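Gripper Trial Inspection Checklist, Simulated Bench
Project Trivarcombe, two-finger and four-finger candidates
Filled in by: Ülle Lill
Second signature: Saulius Butkienė (signed without reading, by the look of the time stamp)
Date: Thursday, May 6, 2021

Read this before you ask why a simulation needs a safety checklist. It needs one because the same controller settings get copied to the real arm afterward, usually by somebody in a hurry. In April we copied a speed limit of "none."

SECTION A. BEFORE STARTING

A1. Correct arm model loaded. OK.

A2. Joint limits match the data sheet. OK, after correction. The elbow limit had been widened by someone testing "just one thing." Put back.

A3. Gripper file matches gripper name. FAIL, then OK. The file named Jaunzems_final was the Drisdale gripper. The file named Drisdale_old was the Jaunzems. Renamed both. Valdis Vītola has asked me to note that he did not name them. Noted.

A4. Payload and center of mass entered. OK for Jaunzems. Drisdale was still set to zero, making it the lightest gripper ever sold.

A5. Collision checking on for all bodies. OK. Please stop switching it off to make the run go faster. It goes faster because the fingers pass through the cabinet.

A6. Emergency stop mapped to a key. OK. Currently the space bar. Stavros Pavlović rests his thumb there, so expect some very safe runs.

SECTION B. GRIPPER

B1. Opens and closes through full travel. OK, both.

B2. Closing force capped. OK at 20 N. The previous cap was 503, and I would like to meet the door handle that needs it.

B3. Finger pads have friction set. OK. Same value for both grippers, or the comparison is worthless. I wrote this last time as well.

B4. No self-collision at full open. Comment: Drisdale touches its own linkage in the widest pose. It's a light touch, but it does it every time. Ticket opened with Eltix, who wrote the model. Eltix says it is our settings. Ticket still open.

SECTION C. REACH AND CLEARANCE

C1. Arm reaches the cabinet front without passing through the pedestal. OK.

C2. Wrist clears the tabletop in the start pose. OK.

C3. Nothing solid in the path that isn't in the collision list. Comment: check the cabinet frame by hand. The rails are thin and the planner is an optimist.

C4. Close-up camera gives a usable view past the fingers. Marginal. See comments in D.

Bench and close-up views:

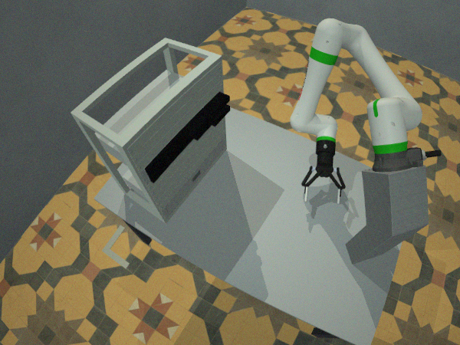
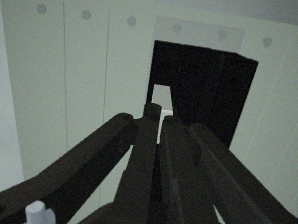 SECTION D. CAMERAS

D1. All camera feeds live. OK.

D2. Noise setting recorded. OK, written down this time. Aušra Avotiņš wants noise left on so the vision code doesn't get spoiled. I agree in principle and grumble in practice.

D3. Target stays in view during approach. Comment: not tested to my satisfaction. Long fingers are lovely for reach and terrible for seeing what you are reaching for. Repeat with the camera mount moved outward before anybody picks a winner.

D4. Time stamps agree between cameras and controller. FAIL. Controller is 167 ms behind. Small enough to ignore, which is how it got through the last review. Not ignoring it.

SECTION E. SIGN-OFF

Cleared for simulated runs: yes, both grippers, 8 runs each.
Cleared for copying settings to the real arm: no. D4 first, then A4 checked again by somebody other than the person who typed it in.
Open items: B4 (Eltix), D3 (Aušra), D4 (me, apparently).

Saulius, if you are reading this far, initial next to this line.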